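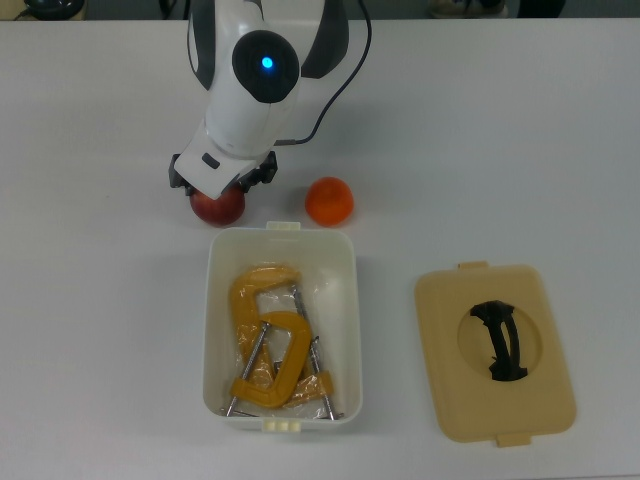

Fig. 1. Apple on the white table top: deep red, lighter streaks.

Traltcombe Ceramics Workshop
Notebook entry, November 6, 2018
Entered by: Rizwan Cheema

Subject: red and orange glaze tests, continued from April.

The purpose of the present series is to establish whether the Gitora red stain may be used in the workshop's ordinary clear base without loss of colour, and to obtain from it a usable orange by the addition of yellow. The earlier tests were made on the old buff clay and are not comparable.

Materials. Clear base, one batch, 300 g dry weight for each test. Stain as supplied. Water, 200 ml to each batch at first, adjusted by hand until the glaze coated a dipped finger evenly. All batches were passed twice through the fine sieve. The Butt sieve has a split near the rim and should not be used until it has been re-meshed.

Tiles were cut from the white clay, biscuit fired and wiped with a damp sponge before dipping. There are 56 tiles in the series. Each is numbered on the back in iron oxide, and the numbers follow on from 592, the last tile of the April series. Half of each tile received a second dip.

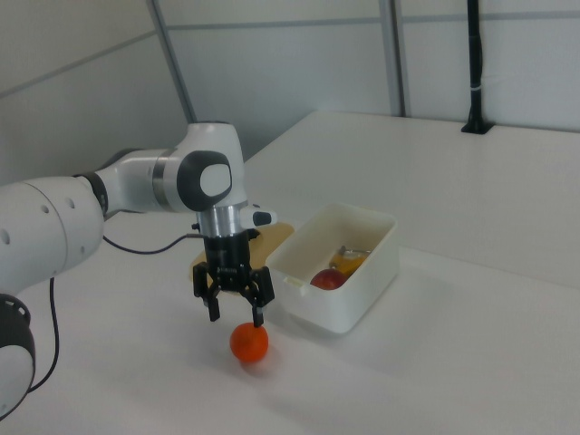 Fig. 2. Tangerine, white table top.

Firing. The tiles were placed on the middle shelf of the Furkinetti kiln, with cones at the front and back. The front cone was fully down at the end of the firing and the back cone only half down. This agrees with what was noted in April and suggests that the upper element at the rear is weakening. It is requested that no reduction or lustre work be placed at the back until the element has been tested.

Results. The single-dip red is thin at the edges and shows the body through it. The double dip is sound, with a full colour and a slight pooling at the lower edge. Two tiles from the back shelf position are dull and a little rough to the touch, and have been set aside for refiring.

The oranges are less satisfactory. With a small addition of yellow the result is still plainly a red. With the largest addition it is an acceptable orange in daylight but turns brown under the lamps in the packing room. Colleagues judging the tiles are therefore asked to do so at the north window and to enter the time of day beside their remarks. 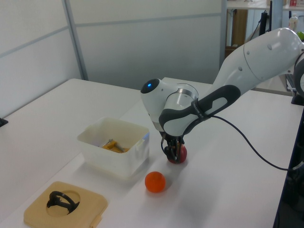
Fig. 3. Red ball and orange ball.

Pinholing was found on several of the orange tiles, chiefly where the dip was thickest. A slower cooling may cure this. A longer soak at the top temperature will be tried first, the kiln controller being already set up for it.

Outstanding:
Weigh out a further batch of base before the present one is finished.
Refire the two dull tiles, front position.
Order yellow stain; the jar is nearly empty.
Copy the April recipes into this book, as the loose sheets are becoming difficult to read.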